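Talent show voting is broken and I'm tired of pretending the phone lines matter

May 2020

So Kerkulik went home. Best singer in the thing, by miles, out in week 5. Meanwhile Gritov, the comedy accordion act, sails into the final. Again with the fireworks.

Blame the app. You get 10 free votes each, and teh people who use all 10 are the ones who find it funny.

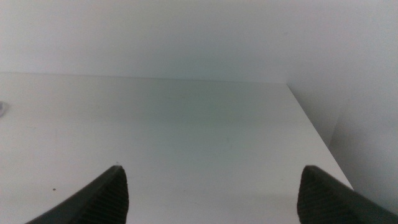
And the judges can't save anyone after the halfway mark. Why have them? They sit there, they clap, they say "journey." Dellow, a perfectly decent vocal group, got 27 seconds of feedback. Most of it about jackets.

My fix: one vote per household, and show the totals every week. Not in October when everybody's forgotten. On the night. 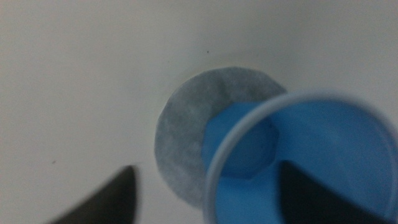 A reader who votes for Gritov every week wrote in to say I'm a snob, and that the accordion is the only reason her kids still watch. Fine. Maybe so. I'd still publish the numbers, and I'd still have kept Kerkulik.

We use cookies to improve your experience. Accept | Manage settings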